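Wir suchen Leute, die mit uns Tischplatten abwischen (und noch ein bisschen mehr)

Hallo zusammen! Ich bin Aurelia Ruchti und leite bei uns in Dranau die Endfertigung. Wir machen Tische, Sideboards und im Winter viel zu viele Schneidbretter. Falls ihr die Serie Ferkance kennt, die kommt von uns, und auf die sind wir auch ziemlich stolz.

Ab November stellen wir einen Teil der Arbeit in der Endfertigung um. Das Abwischen, Abräumen und Umlegen von Kleinteilen auf den fertigen Platten soll nach und nach ein Roboterarm übernehmen. Der muss das aber erst mal lernen, und zwar von Menschen, die es können oder wenigstens gern machen. Dafür suche ich 5 Leute, die bei uns mit einem Handgreifer arbeiten: Man hält das Ding in der Hand, greift damit Dübel, Lappen, Filzgleiter und was sonst so herumliegt, und die Kamera am Griff nimmt alles auf. Klingt komisch, ist es am ersten Vormittag auch, danach denkt man kaum noch dran.
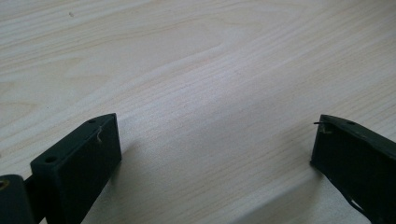
Ein Durchgang dauert meistens keine Minute, dann kommt der nächste. Ja, das wiederholt sich! Wer es gern ruhig und gleichmäßig hat, ist bei uns richtig, wer nach einer halben Stunde die Wände hochgeht, eher nicht. Mein Rekord an einem Tag liegt bei 588 Durchgängen, den dürft ihr gern brechen (müsst ihr aber nicht, es gibt keine Stückzahlen und keinen Akkord).

Jetzt zu dem, was mich im Bewerbungsgespräch sowieso jeder fragt: Nimmt der Roboter jemandem den Job weg? Wir haben im Betrieb lange darüber geredet, auch laut. Herausgekommen ist eine schriftliche Zusage, dass in der Endfertigung wegen der Umstellung keine Stelle gestrichen wird. Was sich ändert, ist die Arbeit selbst. Weniger Bücken und Wischen, dafür mehr Kontrolle, mehr Reparatur an der Oberfläche und eben die Betreuung der Anlage. Manche bei uns freuen sich darauf, manche trauern dem Wischen hinterher, weil man dabei so schön quatschen konnte. Das verstehe ich gut, mir geht's genauso.

Was ihr mitbringen solltet: ruhige Hände, einigermaßen gutes Deutsch und Lust, auch mal zu sagen, wenn etwas nicht funktioniert. Eine Schreinerlehre ist schön, aber kein Muss. Technikwissen braucht ihr keins, das bringt euch Lyle Szabo bei, der unsere Anlage Manevach einrichtet und jede Frage auch zum dritten Mal beantwortet.

Was ihr bekommt: 2991 Euro brutto im Monat bei voller Stelle, Frühschicht ab 6.30 Uhr, Teilzeit geht auch. Die Verträge sind befristet, zwei der Stellen wollen wir danach fest besetzen. Aufgenommen werden Hände, Werkzeug und Tisch, Ton läuft nicht mit, und ihr könnt eure Aufnahmen vor der Weitergabe durchsehen.

Meldet euch einfach mit ein paar Zeilen und einem kurzen Lebenslauf, gern auch ohne Anschreiben. Am besten gebt ihr die Bewerbung am Empfang im Werk Qaisi ab, Stichwort Endfertigung. Wer vorher schauen will, kommt vormittags ab 9 Uhr vorbei und probiert den Greifer selbst aus. Bitte feste Schuhe anziehen!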